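Looking after the hand-held grippers

Posted on a Sunday by Asamoah
Reading time: 2 min
Print | E-mail
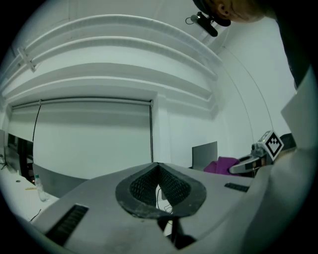

How often do the pads need changing? Every 70 hours of use on our setup, or sooner if the grip surface starts to shine.

I look after the hand-held units at the Flircombe bench, and most of the work is plain cleaning. I start with the vents. A soft brush gets the dust out of the ribs, and I keep canned air away from them after it pushed lint inside a housing in January.

Next I check the cables under the pad. They're thin, and they rub if they aren't seated right. I run a finger along each one with the power off. Any nick and the unit goes on the repair shelf with tape on it.

To swap a pad I undo the 2 screws, lift from the wide end and wipe the seat before the new one goes down. Broten sends the pads in bags of 6 and I write the open date on the bag. Tighten by hand only. I stripped one housing with a driver and had to order the whole shell.

After that comes the marker. If its holder has been bumped, I redo the calibration in Erilero, which takes 5 minutes. I still have an old holder with a cracked corner that I need to reprint.

Print this post | E-mail this post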